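bruvel-notes

README, v3. Rewritten in November, the old one was wrong in places

What it is

A folder of plain text notes on repointing and repainting old brick walls, plus a small table of mortar mixes. 153 notes, one file each. Started as my own scraps from fixing up the Bruvel building, then other people's scraps got added, then it needed a README. So.

Not a course. No license to tell you your wall is safe. If it leans, call an engineer.

What's in the folder

notes/ the 153 text files, named by topic then a number
mixes.csv mortar mixes, one row per batch
walls.csv one row per wall, with age if known, brick type, exposure
glossary.txt short, needs work
old/ version 1 and 2, kept for the links, dont use

Three buildings are covered: Bruvel, Brullov and the Guérin annex. Brullov has the most notes by far, it had the worst walls. Guérin is mostly paint. There's a stub for Futness (the old gym building) but no notes in it yet, just the row in walls.csv.

File format

UTF-8, no tabs, lines wrapped wherever I felt like it. First line is the title. Second line is the wall ID. Third line is blank or says DRAFT. After that it's free text.

Wall IDs look like BRU-N-2, so building, side, floor. Brullov and Bruvel both start with BRU, which was dumb. Brullov is BRL now. A few notes still have the old code, check old/ if something doesn't line up.

mixes.csv columns

batch: running number, no meaning
wall: wall ID, can be empty
lime: parts
sand: parts
cement: parts, 0 for most of the older walls
color: my words, so "grey", "warm grey", "too yellow"
result: ok, cracked, fell out, unknown

"Unknown" means I didn't go back and look. There are a lot of these. Sorry.

Parts are by volume, always. One contributor measured by weight and those rows are out until they're converted. The sand column doesn't say how coarse the sand was, and it matters a lot, so read the note that goes with the batch before copying anything.

How to use it

Open the folder, search for a word. That's the whole interface. If you want it as a table there's no script, I had one and it broke on the accented e in Guérin. Any spreadsheet will read the csv files, just set the encoding when you import or you'll get garbage.

Good places to start:
soft-brick-3 why hard cement mortar wrecks soft brick
raking-out-1 how deep to go, twice the joint width is the usual rule
paint-trapped-water-2 read before painting anything outdoors
sample-patch-1 making a test patch and leaving it alone

Leave a test patch 24 hours minimum before judging the surface, and way longer before judging the color. Lime mortar dries lighter. Everybody picks the color too soon, me included, see batch notes for Guérin.

Things I'd do differently

Write the weather down every time. Half the failures are probably frost or a hot afternoon and I can't prove it from the notes. Also humidity. Also whether the wall was dampened first, becuase dry brick pulls the water straight out of the joint.

Keep exterior and interior apart. They're mixed together now and the advice is not the same.

Painted brick

Short section, should be longer. Paint on brick is mostly a one-way trip. Stripping it can take the face off the brick, and a brick with no face soaks up water. If it's already painted and sound, clean it, patch it, paint it again with something that breathes. Limewash or mineral paint is best on old soft stuff. Don't fill every little dent, it looks like plastic.
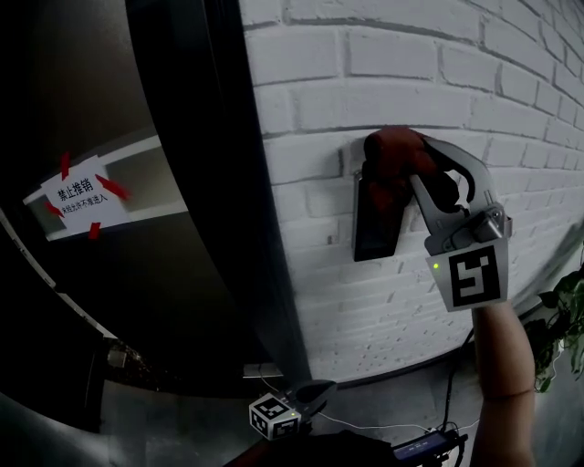
Fixtures are the part people skip in the wall notes, so log them. Anything mounted goes in the "fixtures" line with where it sits and what color it is, and paint around it or take it down first, decide before you open the can. A small black holder on white brick like this one shows every brush slip on its edges. Same entry gets the surface: grey mortar lines, small chips and pits in the lower courses, that's plenty. Chips low down are worth a look with a screwdriver handle, tap and listen for hollow. If it sounds hollow write "hollow" and stop tapping.

Known problems

- glossary says "header" where it means "stretcher", twice
- walls.csv has two rows for BRL-E-1, the second one is right
- 3 notes are empty files, titles only
- no metric depths in the early Bruvel notes, inches everywhere
- efflorescence spelled at least four ways, search for "efflor"

Adding a note

Copy any existing file, change the title and wall ID, write what you did and what went wrong. Failures wanted more than succeses. Put DRAFT on line three if you're not sure. Don't renumber other files. Don't fix my spelling in the same change as real content, I can't see what moved.

New mixes go at the bottom of mixes.csv, even if the wall is old.

Reuse

Take it, change it, print it and tape it to a bucket. Credit is nice. If you republish the mixes table please keep the result column with it, a mix without its result is how bad mixes get around.

Next up is the Futness walls and splitting out the interior notes. No date for either.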